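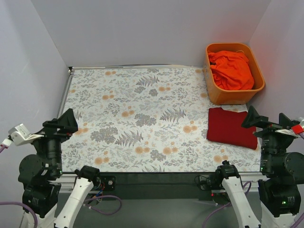
Hilport Bird Club, general meeting, 13 June 2018

Present: 18 members. Apologies were received from two others.

**1. Last minutes**

Agreed with one correction. The hide repair at Jenora Marsh was finished in January, a month earlier than stated.

**2. Tern raft**

The raft has been back on the water since the spring and has common terns on it. The shingle is thin at the north end and a gull got at one nest there. More shingle will go on after the season. The wire along the edge is holding. Members are asked not to take boats within 80 metres of the raft until the young have flown.

**3. Wader counts**

The winter report was handed round. The highest count of dunlin was 1,595, on the falling tide at the outer mud. Golden plover peaked at 518. Knot numbers were poor again and the meeting could not agree why. One member thought the birds were feeding across the channel, where we have no counter. It was agreed to ask the club on that side whether they would count on the same tides as us next winter.

The count sheets still have the old section names on them. New ones to be printed before the autumn. "Section C" will run from the sluice to the Mado slipway and no further.

**4. Photographs from the hide**

There was a long discussion about the small hide at high tide. Some members find it full of tripods and cannot get a seat. Photographers present said they often have to be there two hours before the water in order not to disturb the roost. Agreed:

- tripods at the left-hand end only when more than four people are in
- no lenses pushed out past the flap
- no playing of calls, inside or outside

A notice will go on the door.

It was also agreed that photographs of nesting little terns will not go on the club page until September, and then without the place being given.

**5. Autumn trip**

Two places were put forward, the reservoir at Lâm and the headland. The reservoir was chosen by eleven votes to six, with one member not voting. Cars to be shared from the library car park. The path round the west side is rough and boots are needed.

**6. Any other business**

The club telescope has a loose focus wheel. It will be sent for repair once the tern watch is over.

A dead gannet on the sea wall was reported to the council and has been removed.

Swift boxes: three left, at cost price.

Next meeting in September, same room. The meeting closed at 9.10 pm.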